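Open Call: Kevberg Lantern Walk, Artists and Helpers Wanted

Posted March 23, 2019

Once the clocks have changed and the evenings start to feel usable again, we go back to the old orchard above Kevberg and fill it with light. This will be the 6th Lantern Walk, and we're looking for artists, designers, tinkerers, students and anybody with a good idea for something that glows, flickers, reflects or throws a shadow. You don't need to have shown work before. Some of the pieces people still talk about came from first-timers (the glass jar staircase! the fog bells!), and we would love to see more of that.

The walk follows a footpath through the orchard, down past the dry pond and out along the stone wall to the Tredwood gate. It is 820 meters from end to end. Visitors come on foot after dark and most of them take their time, so the works get looked at slowly, from far off and then close up. Think about both. A piece that reads beautifully across a field can be a little disappointing at arm's length, and the reverse happens too.

What we're looking for

The theme this year is "Indoors, Outdoors." We want to see things that belong inside a house turn up among the trees, and things that belong outside treated as if they were furniture. Curtains, lampshades, carpets, table settings, hallway mirrors, wallpaper, all of it is welcome, and so are ideas that go somewhere else entirely with those two words. Sound is fine if it's quiet. Projection is fine if you can keep it off the road. Kinetic pieces are very welcome, and so are pieces that do nothing at all except sit there and be lit well.

We have room for three large works and a string of smaller ones. The large sites are the dry pond, the clearing with the old press, and the long wall. Smaller works can go nearly anywhere along the path, and we'll walk it with you to find the right tree or corner. If you already know the orchard and have your heart set on one place, say so in your proposal and tell us why.

Please don't send us anything that needs to be nailed or screwed into living wood. The trees are old and the owner is fond of them, as are we. 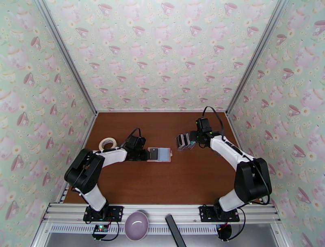

Teacups, teapots and daisies on mint green: wallpaper in the spirit of this year's theme.

What you get

Every selected artist receives a fee and a materials budget, both agreed in writing before you start building. The fee for a large work is higher than for a small one, and groups share one fee, so please keep that in mind if you're applying as a team of ten. We provide power along the first two thirds of the path, and battery packs for the stretch by the wall. We also have a good store of cable, stakes, sandbags, weatherproof boxes and dimmers left over from earlier years, and you're free to use whatever is in there.

The workshop at Mavitz is open to participants for the whole build period. It has a band saw, a soldering bench, two sewing machines and a very large table, and it's heated. People tend to end up helping each other there, which is half the fun of the thing. If you are coming from farther away, we can put you up in the guest rooms over the workshop at no cost. They're simple, but the beds are good and the kitchen is big.

A printed map with the name of every artist and a few lines about each work is handed out at the gate. You keep all rights to your work. We ask only to use photographs of it when we announce the following year's walk.

Who can apply

Anyone over 18, working alone or in a group. Younger people can take part through a school or a youth club with an adult leading the group, and we've had wonderful work that way. There are no requirements about where you live or what you studied. We do ask that at least one person from each project is on site for the build and for the first evening, when things have a habit of needing a second look.

Your piece has to stand up to wind and rain. If you've never built for outdoors, don't let that put you off! Tell us in the proposal what worries you and we'll pair you with someone from an earlier walk who has already made the mistakes.

How to apply

Send us a proposal of no more than three pages. We'd like to see:

A description of the work in plain words, including its size
A sketch, collage or photo of a model (rough is fine)
How it's powered and how much power you expect to need
A simple budget
A few lines about you, and pictures of earlier work if you have any

Please write it the way you'd explain it to a friend. Last year we received 97 proposals and read each one aloud, and the ones written in long theoretical sentences were hard going by the end of the evening.

Proposals are due by the end of April. We'll answer everybody, whether it's a yes or a no, and if it's a no we'll gladly tell you what we thought if you ask. Selected artists will be invited to walk the site with us before they finish their plans.

We also need hands

If you'd like to be part of the walk without making a work of your own, there's plenty to do. We need people to lay cable, carry sandbags, hand out maps, look after the soup stall, and walk the path through the evening checking that everything is still lit. Those who do an evening shift get supper and a Lantern Walk scarf. We're especially keen to hear from anyone with experience in outdoor electrics, and from anyone who owns a small trailer.

There is also one paid position, a site assistant for the build period. You'd be working alongside Birgit Buschmann, who lays out the path and decides what goes where. The job is practical, outdoors and sometimes muddy. A driver's license is necessary, a head for details is a great help, and you should be comfortable on a ladder. To apply, send a short letter and your contact details instead of a proposal, and tell us when you could start.

Questions

Birgit is happy to talk through half-formed ideas, and early on is a better time than the night before the deadline. Call or write to the Lantern Walk office in Kevberg, or stop by the workshop at Mavitz any weekday afternoon and ring the bell by the side door. The front one is stuck.

The site plan, with power points and measurements for the three large sites, is available from the office on request. Sponsors of this year's walk are Mangundap Lighting Supply and the Tredwood Garden Center.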